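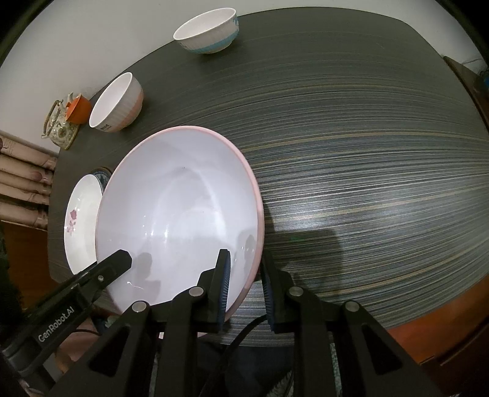

Week 2 handout. Table Clearing and Ware Handling, Willdale campus, 19 February 2020. Bring this to the prac, I won't be reprinting. Sorting comes before carrying. Always. Before you lift a single thing off the table, decide what nests, what stacks and what travels alone. Take a mixed table like ours: a very large white basin with a pink rim, ribbed bowls, a shallow dish with dusty-pink flowers printed inside, a little orange cup hard up against a teapot. Four kinds of ware, four ways of carrying. The bowls are one family even though one has a light-blue band and the other a peachy pink one. Colour is not a sorting category in this unit (it was in the old notes, cross it out if you've got a second-hand copy).

Order of clearing

Small and tippy first. Cups, then anything with a spout. Teapot goes on its own, one hand on the handle, other hand under the base, lid off and carried separately if there is one. Do not put the cup inside the pot. Do not hang the cup off your little finger. Every year.

Then bowls. Then plates and dishes. Basin last, unless it's blocking your reach, in which case shift it to the trolley first and carry on as normal.

Don't use the basin as a carry-all on the way to the sink. People love doing this. Glazed ware knocking about in a glossy basin will chip at the foot ring and you won't see it till the drying rack.

Nesting v stacking

Nesting = one item sits inside another, touching at the wall. Stacking = one sits on top, touching at the foot. Bowls nest, plates stack. Ribbed outsides are grippy for fingers but they hold food in the grooves, so if you nest a dirty one you've just made the inside of its neighbour dirty as well. Scrape first.

Max stack for hand carrying is in the table at the back of the Mahama reader, p. 266. Learn it, it's in the short test. The Orkari trolley takes more but the top shelf leans on ours, use the bottom. 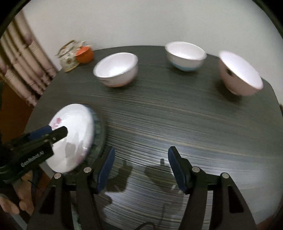
Plates next. A plate comes up from one side: grip the edge, tilt, get your other hand underneath, then lift clear. Don't drag, esp. on timber-look tops. Where there's a mat involved you want the plate properly off it before you move sideways, otherwise the mat comes along for the ride. The floral plate is at exactly that stage, held at its left edge and partly lifted, with the round green mat still under it. The three white bowls are upright and still spread across the table. Fine for practising, but in a timed clear I'd want them pulled together into one spot so you're not reaching over a plate to get at them.

Mats: lift, shake over the bin, wipe both sides, stack flat. Not rolled.

Checking for damage

Do it under the bench light, not at the table. Run a thumb round the rim, then the foot. Dark specks inside a white bowl could be a glaze pit, a bit of tea leaf or a chip. Wipe and look agian. If it's still there put the bowl on the query shelf and fill in a slip. Patterned ware is harder, the print hides cracks, so tap it gently and listen. Dull sound, query shelf.

Stickers and marks near the base: leave them on unless they're lifting. They're how Sorkeck match replacements.

For next week

Read Mahama ch. 8, skip the bit on glassware.
Practise the two-handed plate lift at home, dominant and non-dominant side.
Write half a page on how you would clear a table with one large item and several small ones. Your order and why. Dot points OK.
Closed shoes. No rings in the prac, they scratch the glaze.

Prac is in room 481, not the room on the timetable. Tea towels supplied, bring your own aporn.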